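Bostow is a literary quarterly that prints short stories and extracts from longer fiction, most of them in translation. It was set up by the translator Adelino Simões, who edited the first 20 issues and still reads for it. Each issue is built on a single theme, such as borders, letters or night work.
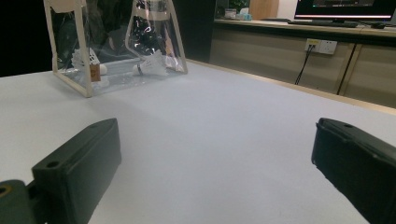

How long can a story be?

Stories may run to 2257 words, a limit taken from the longest piece in the first issue and never changed. Extracts from novels are held to the same length.

The magazine opens for new work in January and closes when 40 pieces have been accepted for reading. Translators must send the original text along with their English version.

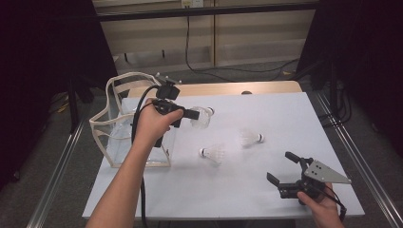 Categories: Short fiction in translation

Urquijo, the story most often linked with the magazine, came out in issue 3. It follows a clerk who writes letters home for other people and slowly starts to answer them himself. Grikel later reprinted it as a small hardback — the only Bostow story to appear as a book on its own. 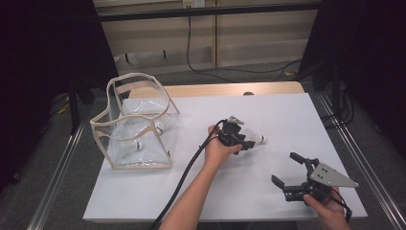 Brelance, a companion series of very short pieces, asks writers to begin with an everyday object and keep it in view until the end. Entries tend to be plain in style, with little dialogue. A clear bag with beige trim and two small white bottles inside would be a typical starting point, and the writer must leave its owner unnamed. Simões chose the objects for the early entries; contributors now suggest their own.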